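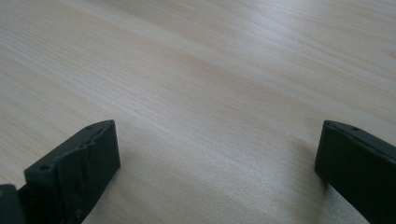
The Tollivham Table, Before Supper Gets To It
Gallery
Posted Oct 31, 2022 by Gervásio Camargo

Welcome, come on in! For those of you who have been asking after the big table ever since we moved into the Tollivham house, I finally sat down and put this little page together. I meant to do it back in March, when we brought the table home, but the hallway needed painting and then my sister came to stay, and you know how a year goes.

The wood is pale, somewhere between cream and beige, with a touch of pink in it that I never noticed in the shop. Uyên Giáp says it looks like shortbread before it goes in the oven, and I haven't been able to look at it any other way since. The grain runs in long fine streaks, and where the light falls on the top it goes almost silvery, which makes me want to run my hand over it every time I walk by (I usually do).

We looked at nine tables before this one. Kilian Oberholzer drove us to most of them in his van, bless him, and he had a good word for every single one, which was kind but no help at all when it came to choosing. The old table from the apartment went to Valeriano Quintana, wobble and all, and he tells me it has settled down nicely with a folded postcard under one leg.

Seven of us can sit down to supper at the new one, or more if two of the children share the piano bench and don't mind elbows. I had grand ideas about a runner down the middle and bought one, a very nice blue one too, but it has lived in the drawer ever since. It seemed a pity to cover up all that grain. 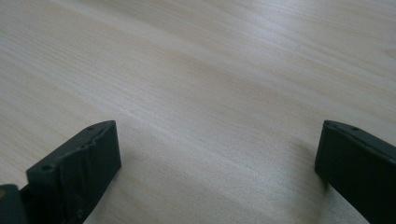

As for looking after it, I'm afraid I have no great secrets. A soft cloth, wrung out well, and then a dry one straight behind it, going along with the streaks. Định Châu, who knows far more about furniture than I do, told me to stay away from anything with grit in it and to put a mat under the teapot, so that is what we do, or at least what I do when I'm the one pouring.

My favorite time with it is early, before the breakfast things come out, when I can have my coffee and just look at the wood for a while. By evening it will be all homework and bread crumbs again, and I like it that way too, though I do chase the crumbs.

I'll add to this page when the chairs are done. We are still arguing over the seat covers, and Uyên has two samples pinned up in the kitchen, one green and one a sort of mustard. If you have a strong opinion, you know where to find us, and there is usually cake.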